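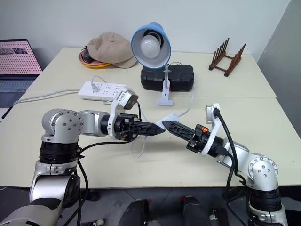
The Hollis is a clamp lamp for people who have run out of table. It has no base, so it asks for nothing except an edge to bite, and it isn't fussy about which edge. The clamp is white, the lamp is blue, and the two get along fine. On our own table it has ended up on the front of a black plastic carrying case, behind the power strip, with a stack of plates and a wooden dish rack for neighbors. A desk would also work. We hear some people have them.

Hollis Clamp Lamp, blue
Made by Flarketti
Sold with: lamp, clamp, cord, one bulb, one folded sheet of instructions in very small type

What it's for

Reading, soldering, mending, homework, and finding the screw you dropped. The shade keeps the light pointed at the job and out of the eyes of whoever is sitting across from you, assuming you aim it that way. If you don't, they will let you know.

It is a work lamp. It won't change color to suit your mood, it has no app, and it can't be talked to, or at any rate it won't answer. There is a switch on the cord. Press it for light and press it again when you've had enough.

The clamp

This is the part people write to us about. The jaw opens to 2 inches, which takes in most tables, shelves and headboards, plus a fair number of things that were never meant to hold a lamp. The screw is turned by hand. Please don't use pliers. Declan Pomare in our repair room has a drawer of clamps that met pliers, and he would like to stop adding to it.

Both jaws have rubber pads. They come off if you pull at them, so don't pull at them. Spare pads are sold in packs of 4 for less than the postage.

Clamp to something that is heavier than the lamp or fastened down. A closed case with tools in it is fine. The same case with nothing in it will tip over the first time you tug the cord, and then you will have a lamp on the floor and a case on top of it. Glass shelves are a no. So is the rim of a fish tank, and yes, we were asked.

The cord

White, 7 feet long, with a plain plug. It will reach a power strip on the same table with plenty to spare, and you'll have to put the spare somewhere. Run it along the back if you can. If it has to cross the front, at least keep it clear of your elbows and your coffee.

Any ordinary grounded power strip will do. We don't sell one with the lamp, on the theory that you already own three and can't find two of them.

The bulb

One white bulb is included and fitted before it leaves us. Replacements are a standard screw-in size, LED, 10 watts or less. Don't go higher. The shade isn't vented for it.

Let the bulb cool before you change it. Unplug it too. We know it's a nuisance.

Cleaning

Damp cloth, lamp unplugged. Dish soap is all right on the shade. Scouring powder will take the blue off, and there isn't another blue underneath.

Questions we get

Does it come in other colors?
It comes in blue. There was a green one until April, and we still get mail about it. The Tania, which is our floor lamp, comes in green if you feel strongly and have floor.

Can I clamp it upside down under a shelf?
Yes. Tighten the screw a little more than seems polite.

Will the old Danent clamp fit?
No. The Danent had a wider post. Rangi Tamihana tried one with tape around the gap and has asked that we not recommend it.

Is it good for a nightstand?
It's bright for a nightstand. One customer turned the shade to the wall and said that did the trick.

Warranty and returns

The lamp is covered for 2 years, the bulb until it burns out. Send it back in any box that fits, with the cord wound loosely and the clamp taken off. Leave the screw in the clamp. Loose screws travel through a box in ways you wouldn't believe, and they always find the bulb.

Repairs go to Declan. Spare parts and everything else go to Anca Căpraru at the order desk, who will want the number from the sticker inside the shade. Switch the lamp off before you look for it.

Page updated 2023-10-03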